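Matching Surrogates and Intended Parents: Intake Records at a Small Agency
Category: Student Work / Family Services Administration
By Stela Sandu, February

1. Background

Toma is a surrogacy and egg donation agency with one office in Osville and one in Tralturside. I spent a term placement at the Osville office. The agency keeps an intake file for each surrogate applicant and each intended parent, and staff match the two by hand. My report covers how complete those files are and where the matching process slows down.
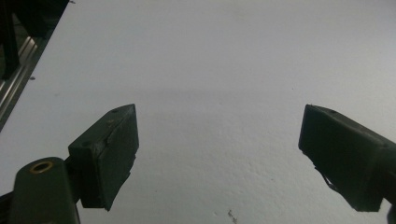
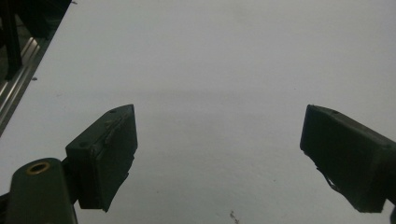 2. Method

I reviewed 285 closed intake files with names and addresses removed. Each file was checked against the agency's own list of 40 required items, which includes the medical history form, proof of insurance, the home visit note and the signed consent to a background check. A file was marked complete only if every item was present and dated. Undated items were counted as missing.

I also held short interviews with the intake coordinators in both offices. No applicants were interviewed.

3. Findings

3.1 The home visit note was the item most often missing. In Osville it is written by the coordinator. In Tralturside it is written by a contract nurse and sent by mail, and several notes were filed under the nurse's visit number instead of the applicant's.

3.2 The insurance form asks whether a policy covers pregnancy. It does not ask whether the policy excludes surrogacy. Coordinators call the insurer to find out, and the answer is recorded in the call log, not in the file.

3.3 Preferences on contact after birth are collected from intended parents at the first meeting and from surrogates at the third. Two matches in the sample were withdrawn at the legal stage over this point.

4. Recommendations

Add the exclusion question to the insurance form. Collect contact preferences from both parties at the first meeting. Use the applicant number on all nurse paperwork.

5. Limits

The files are all closed cases, so applicants still waiting for a match are not represented. The Brornmont office shut before the placement began and its files were in storage.

Comments

Jerome Dumlao: Did you look at egg donor files too, or surrogates and parents only?

Stela Sandu: Surrogates and parents only. Donor intake uses a separate form.

former coordinator: 3.2 was the same at my agency. We spent 50 minutes on hold for one policy.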